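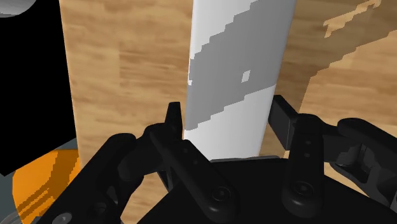

**Ticket 133: grasp check returns true with fingers open (sim)**

Opened by: Fathima Karunaratne
Component: claro-grasp, wrist cam pipeline
Status: reopened
Env: sim only, bindetti_tabletop scene, September 2020 build

**Problem**

Wrist cam policy says "object held" before the close command goes out. Gripper open, white upright part between the fingers, gap both sides. Arm then lifts with nothing in it. Episode gets logged as a success, which is how it went unnoticed for so long.

Repro: load the scene, seed 58, run to pre-grasp, call `check_grasp()`. Returns true. Should be false.

**Log**

FK - Not the joint readings. Printed finger position and it's at the open limit, sits there. So the flag comes from the image side.

FK - Contact sensor topic is quiet too. `check_grasp()` never asks it, only looks at the segmentation mask. Who wrote it that way? (me, in February. sorry)

Gayan - Can you turn shadows off and rerun? The gray band across the part is all stair steps, shadow map res looks way too low. I bet the mask is splitting there.

FK - Shadows off: returns false. Shadows on: true. Same seed.

Gayan - ok so two bugs. Mask breaks along the shadow edge, and the check trusts the mask alone.

FK - Dumped the mask. Lower part of the object, where it's plain white, is fine. The shaded part gets the gripper label. Check sees gripper pixels touching object pixels and calls it a grasp. There's also one little square inside the gray that comes back as its own object, id 2. Matches the lit square in the render.

Willy - Is that square a hole in the shadow caster or just sampling? If it's the mesh I need to know, the Amitz import did weird stuff with normals before.

FK - Don't know. Will try higher res first, cheaper to test.

FK - Raised shadow map res in the scene config. Reloaded. No change at all. Am I editing the wrong file

Willy - Yes. There's an override in the launch file that wins over the scene config. Line 1399 in the generated one, don't edit it there, edit the template.

FK - ugh. ok. Template edited, regenerated. Edges smoother, square gone. Mask is one piece now, `check_grasp()` false at pre-grasp. Closing.

Aicha - Reopening, please don't close on the render fix. Real shadows will do this to us too. The check needs finger width and contact as well as the mask.

FK - Fair. Patch on branch `yan/grasp-check`: held = mask overlap AND contact on both pads AND width below open limit. Old shadow setting put back for testing so we keep the bad case.

FK - Seed 58 w/ old shadows: false before close, true after. Good.

Gayan - Does the width limit come from the gripper config or did you hardcode it?

FK - hardcoded. Fixing.

FK - Reads from config now. Needs reveiw.

**Still open**

- Relabel old episodes, success flags can't be trusted. Aicha has the script half done
- Segmentation still calls dark gray "gripper". Separate ticket, Jahangir to open
- Willy: drop the launch override or at least print a warning when it kicks in
- Don't merge the new shadow res until the regression seeds are rerun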